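# Two hands on the wok

Thu 29 April

The first thing Rampersad does when I arrive in Skedthorpe is hand me a gripper. It has black fingers with soft orange pads on the inside, and you work it with a squeeze. "Pick something up," says Rampersad. "Anything. Then try something heavy, and then try something heavy that moves around inside." I try, and I'm terrible at it, and within a few minutes I'm completely hooked.

The heavy thing that moves around inside is a stainless steel wok with soybeans in it, and it's the heart of a project called Stirex. The question behind it sounds almost too simple: can you teach a pair of robot arms to handle a loaded pan together if the only examples they ever get come from people holding grippers in their hands? No robot takes part in the teaching at all. The arms come in later, and they get the same fingers.

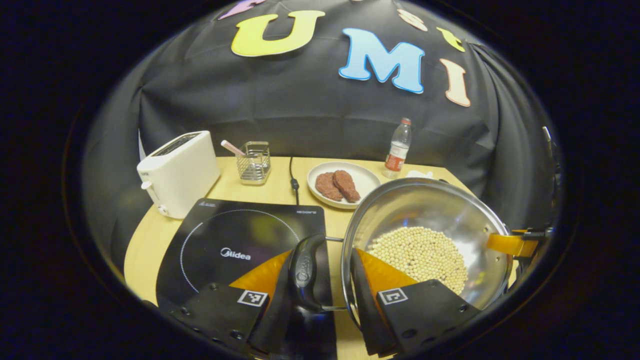
*Dineo Mkhize*

I ask first about the beans. Why not soup, or something you'd really cook?

"Beans are wonderful," says Rampersad, who has clearly been waiting for someone to ask. "They slide, they pile up, they slump when you tilt the pan, and you can sweep them up afterward. Every time they shift, the weight at the handle shifts too. Your wrist deals with that without telling you. We wanted to find out how much of what your wrist does is there in the recording."

The recording is made from the gripper itself. A wide-angle camera rides on it and looks out over the fingers, so the view bends at the edges and takes in a good deal of the table. Small black-and-white square markers sit on the fingers, and from those the software reads how far the fingers are open at any moment. The path of the hand through space is worked out from the video together with a motion sensor. Put it all together and you have what the robot will need: what the hand saw, where it went, and how hard it closed up, or at least how far.

"How far, yes, and that's an important difference," Rampersad says. "We don't measure force. There's no force sensor in these. The pads give a little when you squeeze, and that tiny bit of extra closing is the closest thing we have to a squeeze reading. I was sure it wouldn't be enough. I was wrong about that and very happy to be!"

So what did the team find? Stirex collected 3042 demonstrations from 8 people, some of whom cook every day and some of whom, Rampersad says kindly, do not. One gripper takes the black handle and the other takes the rim on the opposite side, and the two have to agree. That agreement turned out to be the interesting part. When the team trained a separate controller for each arm, the pan came up crooked and the beans went to one side. When they trained one controller that saw through both cameras at once, it completed the lift, tilt and return without dropping a bean in 70 percent of its trials.

I say that 70 percent sounds like a lot of beans on the floor the rest of the time.

"Oh, plenty! I find them in my shoes," says Rampersad. "But look at what kind of failures they are. The separate controllers failed right away, at the lift. The joint one mostly fails on the way back down, when the pile has moved and the pan wants to roll in the fingers. It's got through the hard beginning. It's failing at something I'd call the next problem, and I love having a next problem."

There's a detail in the results that I keep asking about, until Rampersad laughs and pulls up the plots. Before almost every tilt, the people in the demonstrations stop. The stop lasts less than a second. Both hands hold still, the handle hand closes a little more, and then the pan goes over. People weren't asked to do it and most of them didn't know they had. The joint controller does it too.

"I watched the arms do it for the first time and I just sat there," says Rampersad. "It looks like somebody taking a breath. It isn't, of course, it's copying the timing in the data. But with that pause taken out of the training set, the handle slipped much more often. So whatever people are doing in that little gap, it matters to the pan."

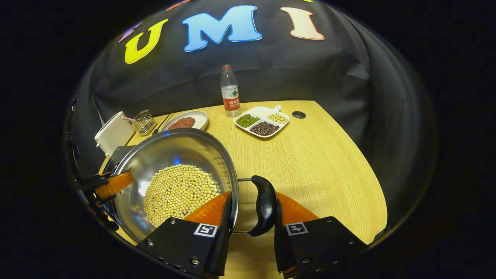 Munutham is less sure about the pause, and told me so over tea that afternoon: it could be that cutting the video at that point simply left the controller with a jump it couldn't follow, and that any cut of the same length would have hurt it just as much. The fair test, Munutham said, would be to take the same amount of time out of some other part of the motion and compare.

I carry this back across the hall. Rampersad nods the whole way through. "It's a good objection and we're running exactly that. Come back and ask me. If the pause was nothing special, I'll say so, and I'll be sad for a day."

We talk for a while about the table itself. It has more on it than the task needs: a plate with raw meat, a bottled water with a red label, a toaster, a cooktop, and big colored letters on the black cloth behind. Does the clutter get in the way?

"A bare table makes a controller that only knows bare tables," says Rampersad. "And the letters are lovely for tracking. Plain black cloth gives the software very little to hold on to. Big bright shapes with clear edges, it can find those again and again."

The part I hadn't expected to enjoy was the practice. New people get 5 warm-up tries before anything counts, and Rampersad lets me do mine. On the first I grab the handle too near the end and the pan droops. On the third I stop looking at my hand and start looking at the beans, and suddenly everything gets easier.

"There!" says Rampersad. "Everyone gets to that. Their eyes leave the gripper and go to the food. We can't record your eyes, but you can see it in the motion. It goes smooth."

Next on the list is getting a spoon in there, so that one hand holds the pan and the other stirs. The pan will push back against whoever is holding it, and the two hands will be doing different jobs. Rampersad expects the success rate to fall through the floor at first and has already ordered more soybeans.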